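About Effiong School of Bookkeeping and Office Practice

Effiong School is an independent day and evening school for adults who wish to work in accounts, payroll and general office administration.

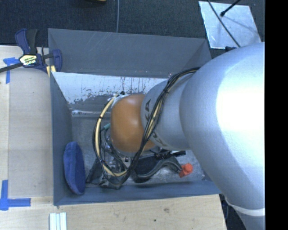 The school was founded by a small group of working bookkeepers who had grown used to training new colleagues at their own desks. It began with one evening class in a rented room above a hardware store on Plisero Street. The present building, two blocks south, was bought when the lease on that room ended, and the school still teaches its evening classes at the same hours it kept in the beginning.

To date, 1348 students have completed one of our certificates. Many came to us after years in other work, and a good number had been out of school for a long time. Applicants need a high school diploma or its equivalent, or two years of paid work experience. There is no entrance examination. Each applicant meets with a member of the admissions office before a place is offered.

Programs

The school offers nine certificate programs. The Certificate in Bookkeeping is the largest and may be taken by day over one term or by evening over two. Payroll, Accounts Payable and Small Business Records are shorter programs, usually taken by people already employed. The remaining five cover office practice, from business letters to the keeping of files and calendars.

Written work is done on paper for the first weeks of every bookkeeping program. Students then move to Gamen Ledger, the software used in our classrooms, and later to the Vekosix payroll package. Students may borrow a laptop for the length of their program on payment of a $100 deposit, returned in full when the machine comes back in working order.

Class Size and Attendance

Day classes meet in the morning and early afternoon. Evening classes begin at six. Students who miss more than three meetings in a term are asked to speak with their instructor — in most cases the work can be made up during the open study hours held each week.

Governance

Effiong School is a nonprofit corporation governed by a board of 9 members, elected for terms of three years. The annual report is presented at the February meeting, which is open to students and graduates. Printed copies may be requested at the front office.

Visiting the School

Prospective students are welcome to sit in on a class before applying. Visits are arranged through the admissions office, which is open during all teaching hours, including evenings.

Page last reviewed 2 May 2026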